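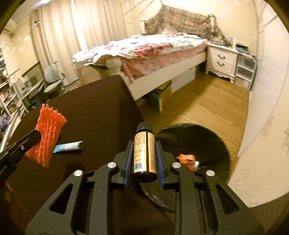

28 December 2021

I have slept until nearly ten again, which makes it the fourth morning running, and I don't feel even slightly bad about it. The cold that Marites brought to Christmas dinner has finally reached me (thank you, Marites) and I've had a head full of wet sand since Sunday teatime. Mum's answer to every cold is to send you to the cupboard for a small dark bottle and make you read the label before you touch it, and I have never met a label I could read. It's always the same, a tan-yellow thing with row after row of brownish print so tiny it might as well be knitting. I held mine under the kitchen lamp this morning, then up to the window, then gave up and had toast.

Anyway! The real news is the allotment letter. It came on Christmas Eve, and I'd put it behind the clock and forgotten it, what with the potatoes and Leopoldo turning up two hours early. I've got a plot! Number 87, on the Budura side, down by the railway fence. I've been on that list so long I'd stopped telling people. The rent is £6 a month and there's a £100 deposit for the key and the shed, and apparently the shed has a door now. It didn't when I walked round in the summer.

Yara says the soil down that end is heavy and holds water until April, and that I should do potatoes the first year and nothing clever. I want to do clever things, though. I've been in bed all afternoon with the seed catalogue and a pencil, and so far I've ringed three kinds of squash, a purple bean, sweet peas, more sweet peas, and a climbing cucumber that I know perfectly well won't ripen outdoors here. Added it all up and got to nearly £200, so then I rubbed half of it out. Kept the cucumber.

Xuelian rang at four to see if I was alive. She's offered me her old fork and a water butt if I can get them across town, and I said yes before thinking about how you carry a water butt on the 43. Leopoldo might lend the van. I'll ask him once he's got over losing at cards, so perhaps Thursday.

It's rained all day, proper sideways stuff, and I keep thinking about the plot sitting out there in it with last year's brambles on. I'd have gone to look if I could breathe through my nose. Must find my boots. One is definitely in the hall and I have a horrible feeling the other went to the tip with the old carpet.

Soup for supper, the end of the leek and ham, and then I watched most of a film about a lighthouse and fell asleep before they found the brother. Must ring Milagros in the morning about her spare rhubarb.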